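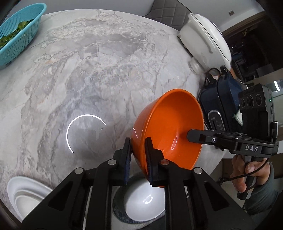
Two hands are better, but only if they agree

On the first morning at Bokesach, Zeyu Liang asked me to pick up a salad bowl. I had one gripper in each hand and a camera sitting above each wrist, and I needed three tries. "Everybody needs three," he told me, and wrote it down.

The small firm is comparing two sets of finger pads for its hand-held grippers, which people use to record kitchen work so that robot arms can learn from it later. The first set, named Hurnico, is soft and has fine ribs. The second, Plilberg, is harder and thinner at the tip. Each set gets 76 recordings, with the same table and the same dishes.

Bowls are the difficult part. The orange one is smooth and its wall leans outward, so the jaws must go over the rim, one finger inside and one outside. With the Plilberg pads I could place the fingers quickly, but the bowl turned in my grip when I lifted it. The softer pads held it well. They were slow to let go, and twice I pulled a plate out of its stack together with the bowl.

Tane Faulkner, who checks the recordings, cares more about the cameras. A shiny table sends the ceiling light straight back into the lens, and in September he had to throw away 14 recordings for this reason. He does not want a matt table - real kitchens shine, he says, and the arm must get used to it.

By the afternoon my forearms were tired and I had stopped looking at my fingers. Liang plans to repeat the test with 30 new people, and after this he will choose the pads. He would not tell me which ones he prefers.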